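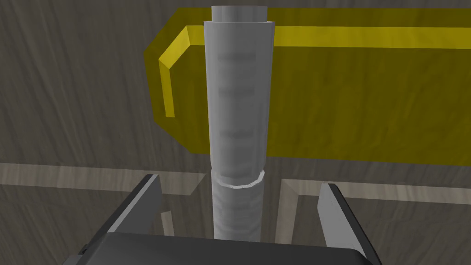 Can a robot tidy up after you yet? Wakuva says it's getting closer

Folks in Bramwell who have been dreaming of a helper for the dull jobs may have to dream a little longer, but the news this week is kinder than it used to be. Wakuva has been trying its two-armed home robot in simulated rooms, and out of 60 chores it finished 29 on its own.

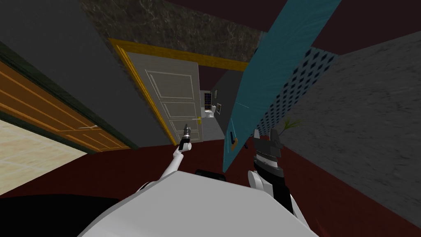

The simulated apartment, with the bathroom door partly open.

Doors are still the sore spot, the company says - so are small things that have to be picked up gently. A shop-floor version for Dundard comes next, with 20 tasks on the list, and we'll happily report back on Saturday.

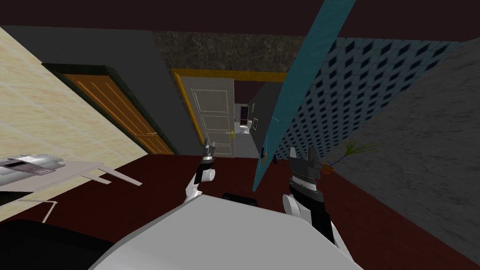 Also in home tech

Usico moves its repair desk downtown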